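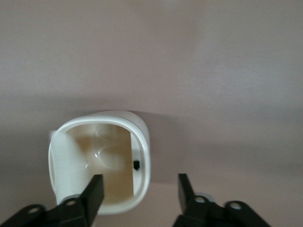

Speaker notes – regional parties and the Hindum assembly
Slot: 20 minutes, questions after

Start with the seat count. The Hindum assembly has 58 seats. Before the dissolution the Vuvley Front held the government with a majority of 3. Leave that on the screen while people settle.

Then the order of events. The governor dissolved the house in December, late in the evening. The order was read on the radio before most members had seen a copy. Opposition leaders in Sosa were told to stay at home the next morning. Some were let out after a few weeks, others were moved to a government guest house.

Say clearly that the legal basis was a public safety act passed for a different purpose. Don't get into the clauses. If asked, the court petition is still pending and no hearing date has been set.

Next slide – the joint statement. Two parties that had fought each other in every election since the assembly was formed signed the same page. It asked for three things: release of detained members, a date for new polls, and the return of the local councils' budget powers. The third got almost no press and I want to spend time on it.

Councils in Huteo district had been paying for road repair and school meals out of their own funds. After the dissolution the money went through an appointed administrator. Of 987 payment requests sent up by the councils, 295 were cleared by the end of the spring. Pause here. Read the two numbers again.

Skip the slide on turnout if we are past the halfway mark.

On the alliance: seat sharing is the hard part. Both parties claim the Sosa town seats, and the smaller one wants a written promise on the speaker's post. Talks have broken off once already over this. Party workers in the hill villages were not consulted and have said so in public.

Last slide is the map of council areas. Leave it up for questions. Handout with sources is on the table by the door.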